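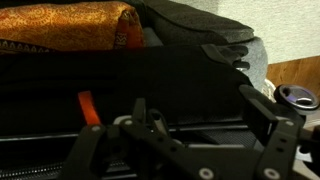

4. Packing and Closing the Bag

The Brekke bag is made of black fabric with an orange pull tab. Read this section before the first use. Steps 1 to 6 apply to all Brekke sizes.

1. Place the bag on a flat, stable surface and open the main zipper fully.

2. Remove the 2 packing inserts and the paper filler.

3. Put heavy items at the bottom, against the base plate. Shoes go in first, soles outward.

4. Lay folded clothing on top in even layers. Do not fill above the seam line – the lining may catch in the zipper teeth.

5. Fasten the inner straps and tighten until the load no longer shifts.

6. Hold both edges of the opening together and close the zipper in one slow movement. If it stops, back it up a short distance, clear the fabric and continue.

Note: The maximum load is 12 kg. With the Barnero expansion panel fitted, the maximum load is 20 kg.

Note: Replacement pull tabs are sold in sets of 2. See Section 7, Spare Parts.

CAUTION: Do not lift the bag by the pull tab. Use the carry handles only.

CAUTION: Do not apply oil or grease to the zipper. Brush the teeth with a dry, soft brush. If the zipper is still stiff, use Calex dry wax and wipe off the excess before closing.

Storage: Leave the bag empty with the zipper half open. Keep away from heaters and direct sunlight.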